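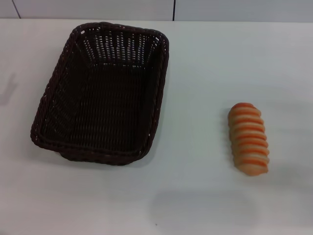
Figure 1. White tabletop with pale gray wall panels behind.

Surface Brightness and Reading Comfort in a Shared Study Room
Project Report, Building Environment Module

1. Introduction

Complaints about study rooms usually concern noise or temperature. Lighting is mentioned less often, although it affects how long a person can read printed text before the eyes tire. This project looked at one part of the problem: how light-colored surfaces change the amount of light reaching the page, and whether readers notice the change.

The work was carried out in the second-floor study room of the Destton building during November. The room has ceiling fixtures only. The blinds were kept closed during all readings so that daylight did not enter the results.

2. Method

Illuminance was measured with a Brirel handheld light meter. The sensor was placed flat at desk height on a grid of 30 points, and each point was read 6 times. The median was used in place of the mean, as single readings were sometimes affected by a person standing too near the sensor.

Two conditions were compared. In the first, the desks were left uncovered. In the second, they were covered with dark, non-glossy card from Goossens. The fixtures were switched on 30 minutes before the first reading in each condition - earlier trials had shown a slow drift in output after switching on.

Readers were then asked to work through a printed text of 3,751 words, set in black on uncoated paper, and to rate comfort on a five-point scale at the end of each page. The text was the same in both conditions.

3. Results

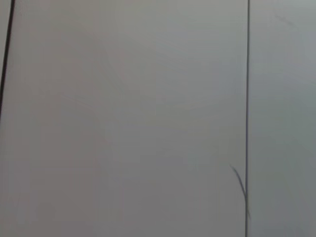 Reflectance of the vertical surfaces had to be estimated separately, as the meter could not be mounted upright with any accuracy. A gray reference card was held against each surface and the two were compared by eye. The method is crude, and it works best on a matte finish. Pale gray surfaces with dark lines dividing them into vertical sections were compared one section at a time, and the lines were left out. Faint blotchy variation in tone made the match uncertain by one step of the card in either direction.

Illuminance at desk height stayed above the project target of 300 lux at every grid point in both conditions. The lowest values were found in the corners of the room. Covering the desks lowered the readings slightly, with the largest drop near the center.

Comfort ratings did not follow the same pattern. Readers rated the covered desks higher on the later pages, even though less light was available. Several wrote that the uncovered desk seemed bright beside the paper.

4. Limitations

The readers were all students on the same course and knew the purpose of the test. The order of conditions was not varied, so practice with the text may explain part of the difference. The Viria software used to plot the grid smooths between points, and the contour maps in the appendix should be read with this in mind.

5. Further Work

The test should be repeated with the order of conditions reversed and with a mid-gray card added between the two extremes. A second text of equal length is being prepared.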